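4.2 Grasp selection on unstructured bedding

The planner described in Section 3 assumes that objects have edges. Bedding has very little respect for this assumption. A folded comforter presents a dozen plausible edges, most of them creases that go nowhere, and our first segmenter picked creases with great confidence. We therefore split the perception stack into two parts: a scene-level module, Gindeck, which works from the head camera and proposes regions, and a wrist-level module, Skaston, which decides whether a proposed region deserves to be pinched.

Gindeck was trained on 2190 labeled head views. Printed fabric remains its weak point. On a comforter covered in cartoon characters, the early model treated each face as a separate item and drew up a tidy plan for removing them one at a time. Adding a depth-continuity term to the region loss cured most of this – a character that shares a surface with its neighbor is now, grudgingly, left where it is. Small rigid items still have to survive the merge step, as with the book partly under the pillow in the view below.
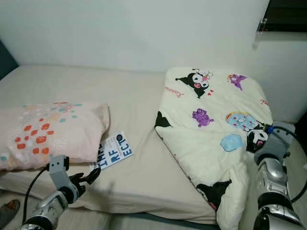 Why not run the whole task from the head camera?
Because the arms get in the way of it at exactly the moment the fabric starts to matter, and a head view has too few pixels on a single fold to tell a graspable ridge from a shadow.

Control passes to Skaston once a gripper is within 14 cm of the proposed region. From that point the head camera is consulted only for collision checks, and the arm follows the wrist image. Skaston scores candidate ridges by height, local curvature and clearance on both sides. White cloth is the hard case. Contrast is low, the shading is gentle, and every crease looks like every other crease. We tried sharpening the input, which improved the figures in this paper and nothing else.

What did help was scoring the fingers and the cloth together. The two black fingertips are the most reliable features in the wrist view, so the network estimates ridge position relative to them and ignores the rest of the bed. A ridge lying between open fingers scores high. A deep crease under one fingertip lowers the score, as closing there tends to gather two layers, and two layers are how a simple lift becomes an afternoon.

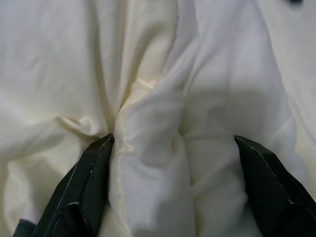
Figure 6. Wrist view with the open gripper straddling a raised fold of pale fabric; the left fingertip presses into a crease.

We logged 452 grasp attempts for this section and replayed all of them offline through both scorers. The replay tool, Drostik, steps the head and wrist streams against the planner state and lets a reviewer ask why a candidate was rejected. The answer was often a threshold of 30 that one of us had typed in September and forgotten. It is now a documented parameter – still 30, but with a comment.

Layer counting remains open. Skaston has no estimate of how much cloth lies below a ridge, and we do not claim one. Section 4.3 takes up regrasping.

Related items
Overgaard: a scheduler for two arms that disagree
Replaying planner state with Drostik
Depth continuity and the printed surface

Comments
tallow_k: Does the finger-relative scoring hold up if the fingertips are white? Ours are.
Davina Guthrie: We haven't tried it. I would expect a bad week. Black tape is cheap.
mpr: Please publish the threshold comment in full.

Posted 28/10/2023 | Contact the authors | Back to top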